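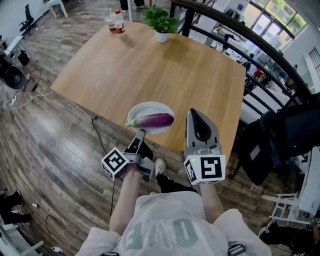

Plomovの春のオープンデーに行ってきました!

3月の日曜日、朝の10時から夕方まで、ほぼ一日居座ってしまいました。Plomovは家の中の細かい作業をロボットに覚えさせる仕事をしている会社で、前から気になっていたんですが、なかなか中を見る機会がなくて。今年は事前申し込みさえすれば誰でも入れるということで、募集開始の夜に即ポチっとしました。

写真を撮りすぎて整理に一週間かかりました(全部で370枚。似たようなのばっかり)。その中から気に入ったものだけ並べておきます。説明は私のメモと記憶がたよりなので、技術的に変なところがあったらこっそり教えてください。

【着くまで】

駅前のバス乗り場。日曜ダイヤをちゃんと見ていなくて、目の前で1本逃したところです。次のバスまでベンチで缶コーヒーを飲んでました。

会場のMoodleyビル。名前からして立派なのを想像していたら、クリーニング屋さんの隣にある普通の建物で、一度通り過ぎました。

入口の案内板。矢印が手書きで、なんだか文化祭みたいでうれしくなる。

受付でもらった名札。「興味のあること」を書く欄があって、後ろに人が並んでいたので焦って「つかむこと」と書きました。一日じゅうこれを胸につけて歩いていたわけです。

【2階の作業フロア】

階段を上がってすぐの場所。もっと工場っぽい感じかと思っていたのに、ふつうのオフィスに家具を持ち込んだような雰囲気でした。靴のままで大丈夫。

案内してくれたTipene McAlisterさん。日本語がものすごく上手で、しかも早口。質問すると全部答えてくれるので、うちの班だけどんどん予定から遅れていきました。ごめんなさい、だいたい私のせいです。

今日の主役、手持ち型のグリッパー。ここでは「Atano」と呼ばれています。ロボットの手の部分だけを人間が持って、実際に物をつかんでみせる道具です。両手に1つずつ持つのが基本スタイル。

Atanoの横についている白黒の四角い模様。これを目印にして、手がどこにあってどっちを向いているかを計算するんだそうです。QRコードみたいに読み取ったら何か出るのかと聞いたら、笑われました。出ません。

指先のアップ。グレーっぽい指が開いたり閉じたりします。見ているだけだと簡単そうなんですよね、見ているだけだと。

ケーブルをさばくスタッフさんの手元。腕を大きく動かすと引っかかるので、始める前に必ず余裕を確かめるとのこと。うちの掃除機と同じ悩みだ。

【なすの課題】

午前中いちばん人が集まっていたのがこのコーナー。お皿となすです。地味でしょう? でもこれが最高におもしろかった!

課題カード。「なすを皿にのせる」「なすを皿から取る」「皿の上で向きを変える」。これだけ。これだけなのに、みんな真剣です。

なぜなすなのか、という私の質問に対するTipeneさんの答え。「つるつるで、長くて、太いところと細いところがあって、ヘタが引っかかる。いい先生です」。なすを先生と呼ぶ人に初めて会いました。

スタッフさんのお手本。すっと近づいて、太いほうを軽くはさんで、そのまま置く。動きがすごく静かで、まわりで見ている人まで黙ってしまう。

お手本その2。今度は片方で皿を押さえながら、もう片方でなすを動かすやり方。両手だとこういうことができるんですね。料理しているときの自分の手を思い出しながら見ていました。

予備の野菜かご。ピーマン、きゅうり、じゃがいも。じゃがいもは転がるので上級者向けだそうです。

なすの向きをわざと変えているところ。毎回同じ置き方だと、ロボットがその置き方しか覚えてくれないらしい。斜め、縦、ヘタが手前、ヘタが奥。担当の方がいちいち悩みながら置いているのがよかったです。

まわりに置く物もときどき入れ替えるそうです。植木鉢とか、飲み物とか。実際の家のテーブルの上って、たしかに何かしら置いてありますもんね。うちなんか皿を置く場所を探すところから始まります。

【やらせてもらいました】

体験コーナーの列。ひとり4分まで。短いと思ったけれど、終わってみたら腕がぷるぷるでした。

握りかたを教わる私(撮ってくれたのは後ろに並んでいた親切なお姉さん、ありがとうございました)。力を入れすぎて「ドアノブじゃないですよ」と言われています。

第1回目。なす、逃げる。

第2回目。なす、つかめた。と思ったら皿ごとずれる。

皿の端に指先が当たるとカチンと鳴るんです。この音が恥ずかしくて、だんだん動きが小さくなっていく私。Tipeneさんいわく、こわごわ動かすのはいいデータにならないので、普段どおりの速さで、とのこと。普段どおりってどんなだっけ……。

ついに成功! ちゃんとなすを持ち上げて、ちゃんと皿に戻しました。拍手までもらってしまった。なすを置いて拍手をもらう人生、悪くない。

私の次にやった小学生の男の子。一発で成功。お母さんのほうがびっくりしていました。何かコツがあるのか聞いたら「クレーンゲームよりかんたん」だそうです。くやしい!

失敗したときはどうするのかというと、捨てるものもあれば、残しておくものもあるそうです。つかみ直してうまくいった動きは、ロボットにとっても役に立つとか。それなら私の1回目も少しは……と期待したんですが、体験コーナーの分は記録していませんでした。残念。

【お昼】

1階の休憩スペース。おにぎりと豚汁が出ました。豚汁がしみる。七味が置いてあるのもえらい。

同じ班になった方たちと。ロボット好きの学生さん、定年後に電子工作を始めた方、「たまたま前を通った」という方。事前申し込み制なのにどうやって入ったのかは謎のまま終わりました。

下から見上げた2階。午後の準備をしている足元がちらちら見えます。椅子をどかしたりケーブルをまとめたり、けっこう忙しそう。

おみやげコーナー。なすのステッカーがありました。買いました。ノートパソコンに貼るか手帳に貼るか、まだ決められずにいます。

【午後はKarovの実演】

アーム型ロボット「Karov」。人間がAtanoで集めた動きをもとに、今度はこちらが自分で動きます。思っていたより小さくて、動く音も静かでした。

開始前の注意書き。黄色いテープの内側に入らないこと、フラッシュを使わないこと、急に大きな声を出さないこと。最後のはロボットのためじゃなくて、操作している人がびっくりするからだそうです。

いよいよKarovがなすに向かうところ。ぶれているのは私の手です。緊張してしまって。

つかむ直前に一瞬止まるんです。この「間」がなんともいえない。迷っているように見えるけれど、実際は計算の順番の都合なんだとか。説明を聞いたあとも、私にはやっぱり迷っているように見えました。

つかんだ! 会場から「おおー」と声があがる(小さめに)。

そして落とした。会場から「ああー」。

2回連続で落としたあと、スタッフさんがライトの角度を少し変えて再挑戦。西日が入ってくる時間で、朝とは見え方が違ってしまうそうです。ブラインドを下ろす係のお兄さんが走っていました。

今度は成功。お手本を見せていたスタッフさんが、自分のことのように喜んでいて、ちょっともらい泣きしそうに。

つづいて布巾たたみ。こちらはまだ練習中とのことで、半分にたたむところまで。角がずれているのが、うちの夫がたたんだやつにそっくり。

質問タイム。学生さんが学習の仕組みについて難しいことを聞いていて、私は3割くらいしかわかりませんでした。そのあと私が「ロボットは飽きないんですか」と聞きました。落差。Tipeneさんの答えは「ロボットは飽きません。先に人間が飽きます。だからおやつがあります」でした。

【壁のホワイトボード】

帰りぎわに見つけた記録表。なすの課題だけで1102回! これ全部、誰かが手で持って、つかんで、置いた回数です。自分の4分間を思い出して気が遠くなりました。

記録表のすみっこの落書き。なすに手足が生えています。作者は教えてもらえませんでした。

その横のメモ。「休憩は30分ごと」「水を飲む」「肩を回す」。運動部みたいだなと思ったけれど、やってみたあとだと深くうなずける内容です。

おやつ棚。おせんべいとチョコ。さっきの答えは本当だった。

【帰り道】

出口で名札を返すところ。「つかむこと」と書いた名札を見た受付の方に「つかめましたか?」と聞かれ、「2回目か3回目で!」と元気よく返事しました。

夕方の4時すぎ、バスを待ちながら。今度は時刻表をちゃんと見たので余裕です。右腕がだるい。

そして晩ごはん。スーパーに寄ったら、やっぱりなすを買ってしまいました。菜箸でつまんで皿にのせる、それだけの動作をしみじみ眺めてしまう。夫に「何してるの」と言われたので、なすが先生である話を最初から全部しました。途中からテレビを見ていましたけど。

【行ってみたい方へメモ】

次回は秋の予定で、まだ日程は出ていないそうです。体験コーナーは午前のほうがすいていました。お昼をはさむと列が急に長くなるので、やりたい人は先に並んだほうがいいです。

袖がひらひらした服だとAtanoを持つときに邪魔になります。私は途中でカーディガンを脱ぎました。荷物は2階の椅子に置かせてもらえますが、両手を使うので、斜めがけのバッグも外してからのほうが楽です。

小さいお子さんも体験できますが、テーブルの高さがあるので踏み台を借りることになります。スタッフさんに言えばすぐ出してくれました。

写真は、ホワイトボードもふくめて撮ってよいと言われたところだけ撮っています。ほかの参加者の方のお顔が大きく写っているものは載せていません。もし「これ私かも」という写真があって気になる方は、コメント欄から連絡をもらえればすぐ外しますね。

布巾たたみの動画もあるんですが、私の「がんばれ」という声がずっと入っていて聞くにたえないので、音を消してから来週あたりに載せます。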